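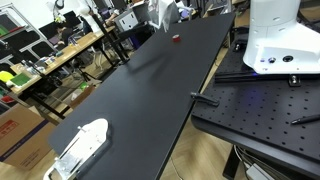
BASO, September. The Skavo paper mill will stop making newsprint at the end of the year and switch one of its 2 lines to packaging board, the company told workers at the morning shift change.

Skavo has supplied newsprint to weekly papers in the Baso valley since the mill opened. Orders have fallen each year, and the company said the older line now runs only 3 days a week. The other line, which makes brown wrapping paper, is not affected.

The mill employs more than 800 people. Skavo said it does not plan layoffs, but the night crew on the newsprint line will be moved to days while the new rollers go in. Workers who do not want day shifts can ask for a transfer to the Lanutent warehouse.
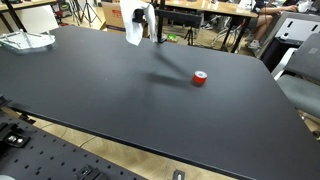 Vol. 14, No. 9

Bennani, the printing firm that puts out most of the valley's weeklies, said it has enough newsprint in storage to last into spring. After that it expects to buy from outside the region and pay more for freight. It has not said whether it will raise its rates.

Small papers could feel the change first. The Lanutent weekly, which prints 2000 copies, has already dropped its separate farm section and moved the livestock prices to the back page.

The town council will take up the mill's request for a wider truck entrance at its next meeting. The meeting is open to the public.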